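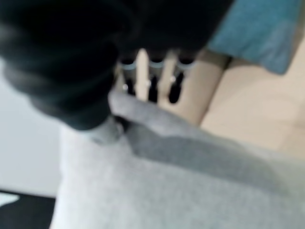 Gray fabric under the gripper, teal piece off to the right.

Quick gallery from the bench at Clidlow, October. Sorry for the rushed captions, I have a train and Toon wants this up before lunch.

Background for anyone new. Hagedorn handles returned textiles -- sweatshirts, towels, throws, whatever comes back in the mail. Until this spring every piece was picked up, turned over, checked and laid flat by hand. 300 pieces on a normal shift, 2 people per table. Now the arms are learning the picking up part and the people at the tables are doing more of the checking. That is the short version. The long version has a lot of meetings in it.

Toon Prins ran the old table for years and he's now the one who decides which cloth goes out for the arms. He says his shoulders are better and his eyes are worse. More screen, less lifting. He also misses the talking, you can't really chat across a table when one side of it is a machine.

Cloth is the hard bit. Boxes were done in a week (see the Wultska gallery). Fabric folds on you, slides, bunches up, and black on black is teh worst of all. 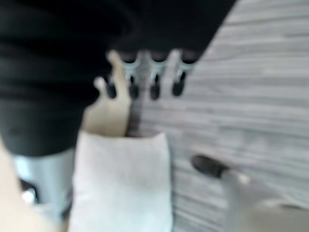

Four dark fingertips at the edge of the black fabric. White paper towel below, gray finger lower right.

Milan Boersma writes down every grasp that gets called good or bad. His sheet stood at 244 when I left the bench. He used to be on nights in the packing hall and moved over in the second round of transfers, after the Hokard training. Pay grade went up one step. Hours went to days, his kids are happy with that. Not everybody got the step tho and that is still being argued about, more on it when there's something to report.

Target is 100 grasps in a row with no one reaching in to fix one. Not there yet. Milan thinks before the holidays, Toon laughed.

One thing people keep asking me: can you still stop it. Yes. Every person at the bench can stop it, no need to ask a lead first. That was the first item the floor wanted in writing and it's in writing.

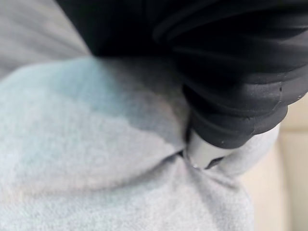
Close in on the pinch. Pale fingertip, gray cloth creasing out from it.

Toon looks at the creases before anything else. Same habit as when he did it by hand, he says a bad pick-up shows in the folds. The engineers have started asking him about it, wich took long enough.

More from the packing hall next time. Comments go to the floor desk or just grab me at the coffee machine.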